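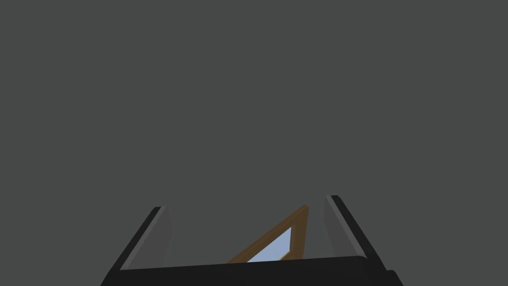 Wrist view in the simulator, with the blue triangle for company.

I have spent most of June trying to buy a robot arm for a kitchen counter, and what I own so far is a simulated one. It costs nothing and never needs shipping insurance. I recommend it to anybody with my budget.

The plan was simple enough. Telma Durán and I split a workshop, we both wanted an arm that could put dishes away, and we'd each put in half. Then the quotes came. Pleltier wanted a 20 percent deposit before they'd tell us the lead time. Ullent told us the lead time right away, 15 weeks, and then went quiet on whether the gripper was included. It wasn't. Apparently an arm and a hand are separate purchases, like a car and its steering wheel.

So before handing money to anyone, we're working out in simulation which gripper we'd want. Two fingers or something fancier? Wide opening or narrow? Every extra feature has its own line on the quote, and I'd like to know which lines I can cross out.
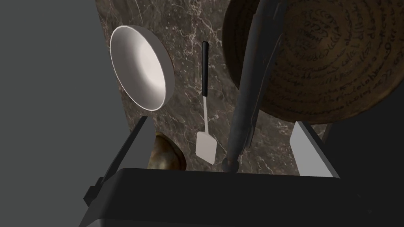 Bowl, spatula, round board, and a marble wall I could never afford either.

Kitchen stuff makes a good shopping test. A spatula handle is skinny, a bowl is all rim, and a round board is wider than you think when you have to pinch it by the edge. My list of must-haves got shorter once I started looking at things from the wrist. Telma's got longer. She now wants a spare set of fingertips, a second camera mount, and a cable kit from Edet that costs more than my first bicycle.
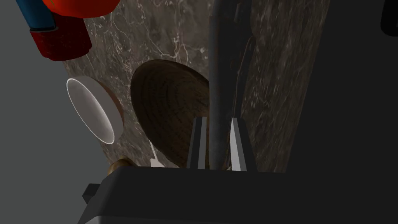 We've agreed on 4 rules for the real order. Get the gripper priced separately. Ask what the controller costs, and ask again. Leave money for a stand, since the workshop table wobbles when you set down a coffee. And no deposit until there's a ship date in writing, which I suspect rules out Pleltier.

Nnamdi Jibrin has offered us a used arm for a price I won't print here. It comes with 2 missing screws and no manual. Telma is going over to look at it, and I've asked her to leave her checkbook at home.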